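Drone sightings near Clollonura airfield: your questions
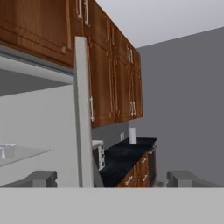
Upper kitchen cabinets with bar handles, computer render.

Updated September 15, 2021

Was there really a drone?
We don't know. Two people reported a light over the eastern fence in June. No drone was found, and neither report came with a picture.

Then why was the runway shut?
The duty manager, Leif Lindholm, has to stop flights when a report comes in. It was shut for 23 minutes. That tells you a rule was followed. It doesn't tell you what was in the sky.

I read that there were dozens of them.
So did we. The claim seems to start with one post from Clunville, shared without a source. Treat it with care.

Would the Posier detector have caught it?
The makers say it would. We have asked for test results from an airfield like ours and are still waiting. Until they arrive, we wouldn't lean on a brochure.

How close can I fly my own drone?
Not within 5 km of the fence without written permission from the airfield office. A phone app saying "clear" is not permission.

Could it have been a planet, or a lantern?
Quite possibly. Hacer Tokgöz, who looks after our incident log, has seen both reported as aircraft before.

I saw something. Who wants to know?
Ring the airfield office and ask for Solomiia Kravets. Give the time, the direction you were facing and how long it lasted. Please leave out guesses about who was flying it.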